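Robots that clear the table

Have you ever thought about what happens to your plate after a meal in a café? Someone carries it away, scrapes it and washes it. In a big canteen that can mean over 1,000 plates in one day. It is tiring work, and the same movements come round again and again.

At Travedero, a canteen that serves lunch to office workers, part of this job is being handed to robots. When a machine does a job that a person used to do by hand, we call it automation.

What the robots do

The robots have arms with joints, a bit like your elbow and wrist. At the end of each arm is a gripper, which opens and closes like a finger and thumb. Cables carry power and messages to the motors inside.

Plates with sauce on them are harder than they sound. They are slippery, and a robot has to work out where the rim is before it can take hold. The arms practise with a few dishes on a tray. 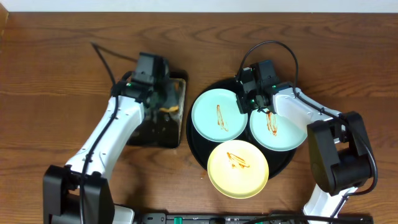 What the people do

There are five people in the wash-up team at Travedero. Before the robots came, all of them spent most of lunchtime stacking and scraping. Now two of them look after the robots. They learned how to start them, stop them and clean the grippers. They also sort out the things a robot can't manage, such as a broken glass or a spoon stuck under a bowl.

The other three load the washing machines, check that everything is clean and put it away. Some of them like the change, as their backs and wrists ache less. Others miss the old way, when the whole team stood together and could chat. 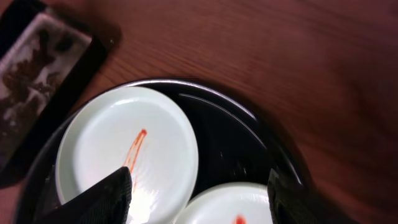

Working next to a robot means learning what it is good at. A robot can repeat one movement all afternoon without getting bored. It is not so good at surprises. You would know straight away that a red streak on a white dish was only sauce, but a robot has to be taught that the dish is still a dish. The team's job includes telling the engineers when it makes a mistake.

Will robots take people's jobs?

Sometimes they do, and that can be a real worry for workers and their families. At Travedero the managers promised that all five people would keep their jobs and would be paid while they trained. Not every workplace does this. Many workers think they should be asked before new machines arrive, so that they can say which jobs they would like help with and which they would like to keep.

Words to know

Automation: using machines to do work that people did before.
Gripper: the part of a robot arm that holds things.
Engineer: a person who designs, builds or mends machines.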